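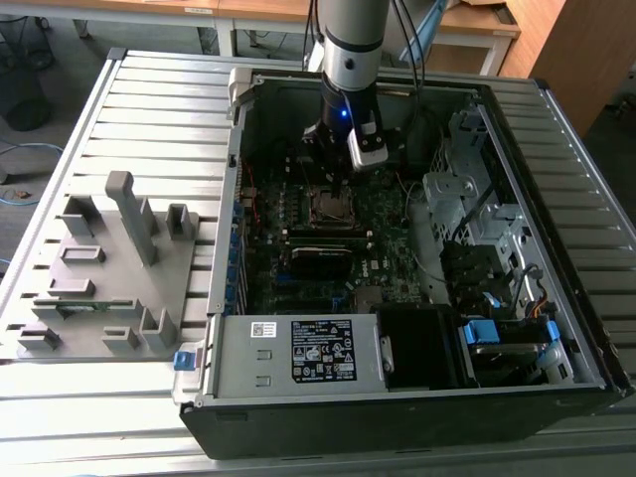
Francine Landry在来信里问，她给父亲买的礼券上只写了“体验”两个字，父亲已经打过电话来问是什么东西，她自己也说不清，能不能请我们用几句话讲明白，她好转发过去。她还问，Ostenix到底是卖票的、办活动的，还是替别人收钱的。

这封信我们回了，回完觉得网站上原来的介绍确实没有说清楚，就重写了这一页。

Ostenix是一家做体验礼品的公司，办公室和主要场地都在Poltthorpe。我们把一天、半天或者一个晚上的活动做成礼券，买的人送出去，收的人自己挑日子来用。一部分活动由我们自己办，一部分由合作方办，我们负责选、负责订、负责出了问题以后处理。票我们也卖，主要是Kowalchuk影剧厅的场次。所以Francine Landry列的三样，我们都做一点。

她父亲后来选了上午的烘焙课。

公司的来历

公司成立于2000年，最早是一间卖礼品包装纸和贺卡的小店，店面在Poltthorpe的下街，隔壁是一家修鞋铺。那时候还没有礼券。店里常有人买了贺卡之后站着不走，问柜台有什么可以夹在卡片里送出去的。先是代卖影剧厅的电影票，后来代卖游船票，再后来有客人问能不能把两样放在一起，上午坐船，下午看电影，中间还要吃饭。店里就打电话给码头旁边的饭馆订了位子，把饭馆的名字和时间手写在卡片背面。这张手写的卡片算是我们的第一张礼券，没有留底。

代卖的东西渐渐比包装纸卖得多。包装纸后来停了，贺卡一直留着，现在每张实体礼券还配一张，图案每年换一次，换的时间是四月。

搬离下街是因为房子要翻修，原本打算修好了搬回去，结果在新地方待了下来。现在的办公室在影剧厅后面的院子里，从侧门进，楼下是包装和寄送的地方，楼上接电话、排日程。下街的老客人有时还会走错，修鞋铺会把他们指过来。

Ostenix这个名字没有特别的意思。登记的时候想用的名字已经被别人用了，临时凑了一个。经常有人把它念错，怎么念都可以，电话里说“礼券那家”我们也听得懂。

我们提供哪些体验

常年的项目分成下面几类，目录上写得更细，这里只讲个大概。

手工和厨房类。烘焙、面食、果酱、皮具、木刻、陶。小班上课，材料和围裙都包含在内，做好的东西可以带走。陶器要等烧好，由我们寄到家里，寄费已经算在礼券里。木刻班用的刀很快，报名的时候会问年龄，请照实填。

水上和户外类。河上的平底船、钓鱼、观鸟步行、果园采摘。这一类看天气，季节也短，采摘只在果子熟的时候有，每年日期都不一样，我们以果园的通知为准。钓鱼项目的早班出发很早，住得远的客人请选午后班。

观看类。影剧厅的老片放映、现场音乐、赛马日的看台座位、小型展览的导览场。赛马日的座位由马场配给，我们拿到多少就卖多少，卖完不加。投注不在礼券范围之内，我们也不代办。

开车和坐车类。老爷车由司机驾驶，客人坐车，沿河边公路走一圈，中途停下来喝茶。也有在封闭场地里自己开的项目，需要带驾照原件，复印件场地不收。每年都有客人到了门口才发现驾照放在另一件外套里，只好改期。

安静的一类。下午茶、花艺、书法、植物园的长椅读书会。这一类送长辈的最多，改期也最少。

还有一种叫“自选”的礼券，收礼的人可以在同一价位里随意挑。送礼的人如果拿不准对方喜欢什么，多半买这种。客服也常常建议买这种，尤其是送给很久没见面的亲戚。

Kowalchuk影剧厅

影剧厅有460个座位，楼下是主座，楼上一圈是侧座。这里原来是电影院，停业以后空过一阵，堆过家具，也办过旧货集市。我们租下来的时候椅子还在，坐垫都换过，木扶手保留了原来的。扶手上有不少人刻过名字，我们打磨的时候没有全部磨掉。

平时放老片，晚场为主，星期四下午有一场给不方便晚上出门的人看，灯光调得比较亮，声音也小一点，中间休息的时间放得长。这一场可以带茶进去，热食不可以。

影剧厅也办现场音乐。台子不深，大乐队摆不开，所以请来的多是小编制，一架钢琴加几件弦乐是最常见的。钢琴是厅里自己的，演出前调音，调音的时候大门不开，请提前到的客人在院子里等，院子里有遮雨的棚。

厅里没有电梯，楼上的侧座只能走楼梯。轮椅位在楼下后排，靠近出口，订票时请注明，我们会把旁边的陪同座一起留出来。楼下洗手间没有台阶。这些情况我们写在每一场的页面上，有改动会当天更新。

厅可以租给别人用。婚礼、毕业典礼、厂里的年会都来过。租场的事由影剧厅自己的窗口办理，价目表贴在售票处旁边，也可以写信来要。

Zolley礼券

我们发出的所有礼券统一叫Zolley。早先每个项目的礼券都长得不一样，船票是蓝的，课程是绿的，客人放在抽屉里放久了，自己也分不清哪张能换什么。统一之后只有一种，正面写收礼人的名字，背面是一个兑换号码和一行说明。

Zolley分实体和电子两种，效力一样。实体的装在硬纸盒里寄出，盒子里有礼券、贺卡和一本小目录。电子的发到邮箱，可以自己打印，也可以不打印，来的时候报号码即可。

有效期2年，从购买那天算起。过期以后还可以申请一次延长，写信或打电话都行，不收手续费。延长之后项目如果涨价，需要补差额；如果项目已经停办，换成同价位的其他项目。Zolley不能兑换现金，未使用的礼券可以由购买人申请退款，退款规则印在礼券背面，和这里写的一致。

丢了怎么办，是电话里问得最多的。有购买记录就能补，补发以后原来的号码作废。没有购买记录的，请告诉我们购买的大致时间和收礼人姓名，我们慢慢查。查得到的多，查不到的也有。下街时期的手写卡片现在偶尔还有人拿来，只要认得出是我们的字迹，一律照换。

怎样选项目

目录上的每一个项目，在上架之前都由公司的人自己去参加过一遍，按客人的身份报名、付钱、到场，事先不打招呼。回来以后填一张表，写路好不好找、等了多久、讲解听不听得清、厕所在哪里、饿不饿、走的时候愿不愿意再来。表不长，但是一定要当天填，隔天填的我们不用，人隔了一夜会把等候的时间忘掉。

有的项目参加完觉得很好，最后还是没有上架。河上游有一处磨坊，讲磨面讲得非常仔细，只是那里的停车位很少，最近的公交站要走一段没有人行道的公路，带孩子和老人都不合适。磨坊后来在园子里开了一块停车的地方，我们又去看过，目前还在商量。

也有上架以后撤下来的。热气球做过一阵，改期的次数太多，客人订了又订，最后飞成的很少，接电话的同事和客人都疲倦，就停了。停的时候没用完的礼券全部换成了别的项目或者退款。至今还有人写信来希望恢复，暂时没有这个打算。

每个项目每年复查。复查的人和第一次去的人不同。复查的结果会告诉合作方，好的坏的都说。多数合作方会改，改不了的会说明理由，例如老房子的楼梯改不了，那就在页面上写清楚楼梯有多陡。

合作方

和我们合作的多是本地的小户，有开陶坊的，有养马的，有自家果园的。大的机构也有，但不多。我们和合作方签的合同很短，写明价格、人数、取消的办法和付款的日子。付款按月结，活动办完的下个月付，不拖。

合作方的价格由他们自己定，我们在上面加服务费，加多少合同里写着，客人来问我们也会讲。目录上的价格和客人直接到合作方那里买的价格有时有差别，差的就是服务费，包括礼盒、改期和客服的费用。客人如果不需要这些，直接去找合作方买也完全可以，合作方的名字我们从不遮掩，目录上都有。

想和我们合作的人，请先写信介绍自己做什么，在哪里，一次能接待多少人，什么季节开放。不需要做漂亮的册子，几张纸就够。我们看信的速度比较慢，春天尤其慢，父亲节和母亲节前后基本不看新的申请，请谅解。

价格

目录里的项目分几个价位，最高的一档是200元，常年如此。再贵的项目我们做过，卖得不多，客人送礼的时候多数有一个心里的数，超过了就几个人合买，合买又牵涉到谁先垫钱，客服常被拉进去做见证。现在保留最高一档，需要送更重的礼，可以把几张礼券放在一个盒子里。

价格每年调整一次，和贺卡换图案同时进行。已经买出的礼券在有效期内不受影响。

公司和单位成批购买有折扣，一次购买金额满2000元可以申请，折扣比例按项目不同，写信来我们给报价。成批购买的礼券也写收礼人的名字，名单请用打印的，手写名单出过错，把两个同姓的人写成了一个。

天气、改期和取消

户外项目由合作方在前一天下午决定是否照常进行，决定之后我们发短信，没有手机的客人打家里的电话。没有接到通知就是照常，请按时来。小雨一般照常，打雷一定取消。船的项目还要看水位，天晴也可能因为水位停开，尤其是上游连着下过几天雨的时候。

由我们或合作方取消的，改期不收任何费用，也不占用客人自己的改期机会。客人自己要改期，请在活动前通知，具体的时限每个项目不同，烘焙课要买材料，时限长一些，影剧厅的票时限短一些。生病和家里有事的，讲一声，我们尽量通融，不要求出示证明。

没有来也没有通知的，礼券算作使用。这一条客人意见比较多，我们也讨论过几次，最后还是保留。小班课空出一个位子，合作方照样备了料，钱我们照样要付给他们。

学校和团体

学校来得最多的是陶和木刻。带队的老师请提前把学生年龄告诉我们，年纪小的换成安全的工具。团体活动安排在平日，周末留给散客。午饭可以自带，影剧厅院子里有长桌，下雨天可以进门厅坐，请把包装纸带走或者扔进门边的桶里。

退休人员的团体常来听音乐和坐船，坐船请注意上下船有一块跳板，扶手只有一边。船家会在旁边扶。

人多的团体请指定一个人和我们联系，只留一个电话。有过一个团三个人分别打来，分别改了时间，到那天来了一半。

在这里工作

公司的人不多，大家轮着接电话，新来的同事也要接，先在旁边听，听熟了再自己接。包装礼盒的活在节日前很忙，会请临时工，临时工的招聘贴在影剧厅售票处的玻璃上，网站上也有。

每位同事每年可以在目录里选项目参加，不用付钱，回来也要填那张表。选烘焙的人最多，钓鱼的早班常年没有人选。

长期职位目前开放的有日程安排和影剧厅放映助手。放映助手需要晚上上班，要能爬梯子。应聘请写信，说明能从什么时候开始工作。收到的信我们都回，录用不录用都回。

意见和投诉

对活动不满意，请先告诉现场的人，很多事情当场就能解决，例如换座位、换一条围裙、重新讲一遍。当场没有解决的，事后写信或打电话给我们，讲清楚项目和日期，号码记得的话也写上。

我们收到以后会先问合作方，再回复客人。责任在我们的，退款或补一次，由客人选。责任说不清的，通常也是补一次。投诉的内容会抄进项目的记录里，复查的人去之前要先看。

表扬的信也收，会转给合作方。陶坊把信都钉在窑房外面的墙上，有几封已经晒得看不清字了。

客人的资料

买礼券时留下的姓名、地址和电话，用来寄送、通知改期和补发礼券，不给合作方以外的人。合作方只会拿到当天来的人的名字，以及需要他们知道的事，例如对坚果过敏、走路不方便。不想再收到目录的，来信说一声就停寄。搬了家的也请告诉我们，退回来的目录每期都有一些。

怎样找到我们

办公室在Poltthorpe，Kowalchuk影剧厅后院，侧门进，门上有铃。坐公交在影剧厅站下车，站牌就在正门对面。开车来的请停在河边的公共停车场，走过来穿过一条小巷，巷子晚上有灯。院子里不能停车，送货的车要在那里调头。

自己来取礼盒的客人，取件在楼下窗口，请带上订单号码或者身份证明。代别人取的，请买的人提前来个电话。节日前一天窗口开得晚一些，关门前会拉一遍铃，听到铃还在排队的都会办完。

电话在办公时间有人接，中午不休息，但是中午只有一个人，可能要等。写信请写办公室的地址，收件人写Ostenix礼券部。影剧厅场次的问题请找售票处，他们和我们不是同一部电话，转接有时会断，断了请直接重拨售票处的号码，号码印在每张票的背面。

补充两点

礼券上收礼人的名字如果写错了，只要号码对，照样可以用，不需要寄回来换。要是想留作纪念，可以在来的那天请前台重写一张。

目录上标着“需询问”的项目，指的是日期还没有和合作方定下来，并不表示已经停办。今年标着这几个字的有果园采摘和观鸟步行。果园那边定了日期以后，我们会先通知手里已经有礼券的客人，再放到网站上。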